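Plenlow Players Forum > Brass and Low Brass > Rehearsing a mixed quartet with a reader

Mhairi Dow
We have a set at the Wistska in May with two trombones, a tuba, a bass clarinet and a poet. The poet is new to working with a band. We have run the whole thing twice and both times the words got buried, mostly under the tuba, though the bass clarinet is not innocent. We are not loud players. The room we rehearse in has a hard floor and low ceiling, which does not help.

Has anyone got a way of marking up the parts so that the band knows when to drop out? At the moment I have the poem typed down the left side of the page and cues pencilled in on the right, and we still miss them.

slidegrease
How long is the set?

Mhairi Dow
Six pieces, none of them over 5 minutes. Two are fully written, the rest are a few bars of tune and then we improvise under the reading.

oldvalve
Put the poem in the parts. All of it, under the stave, same as you would a song lyric. We did that for a piece by Georgiou that had a narrator and it fixed the problem in one rehearsal. If people can see the words they leave room for them.

slidegrease
I would do the opposite. Once the words are in the part, everyone reads along and plays in time with the reading, and you end up with a sort of bad recitative. Give the band the last line of each verse and nothing else. They have to listen for the rest.

oldvalve
We didn't get recitative. We got people coming in at the right place.

slidegrease
With a written score, yes. She said four of them are improvised.

Mhairi Dow
I can see both. For the two written ones I will try the full text under the stave. The parts are on A4 at the moment and run to three sheets each, so I will have to tape them side by side into one long strip, or there will be a page turn right in the middle of the quiet bit. Our bass clarinet player does hers on the back, along the whole join, and they fold flat and last for years.
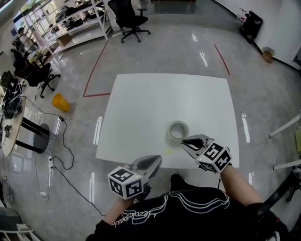
Kiri Kereama
Go easy on the long strips if the Wistska still has the narrow stands. I had four sheets across one of those and the outside pages drooped so far that I was reading the second half sideways. Three should be all right with a bit of card behind.

On the balance, have you tried moving the tuba? We had ours sit behind the reader and facing across the stage, and the difference was bigger than anything we did with dynamics.

Mhairi Dow
He is on the end next to her at present. I will ask. He likes to see the slides for his entries, so it may take some persuading.

bucketmute8
Mutes for the trombones in the spoken parts. Cup, not straight. A straight mute sits right on top of the consonants.

oldvalve
Agree about the cup. Also microphone for the poet, surely? I know people get precious about it but a voice against four wind players is not a fair contest.

Mhairi Dow
She would rather not use one. She reads at the Prindar nights without it and that room holds 100.

oldvalve
Without a tuba, though.

Kiri Kereama
I'm with oldvalve. Have one set up and switched on low. If she doesn't need it she can stand back from it.

slidegrease
Or play less. I mean that seriously. In our duo with a reader we have a rule that only one of us plays while she is speaking, and we swap over between verses. The first time through it felt very bare to us — the audience didn't mention it. With four of you I would try two at most.

bucketmute8
Two low instruments under a voice is still a lot. One, and let the others hold a note at the verse ends.

Mhairi Dow
That might suit the fourth piece, which is mostly long notes anyway. We are rehearsing at 8 tomorrow, so I will try it with one player per verse and the tuba moved round, and leave the microphone until I have talked to her. Does anyone have a spare cup mute for a large bore tenor that I could borrow until May?

bucketmute8
I have one. The cork needs replacing on one side but it stays in. Send me a message with your address.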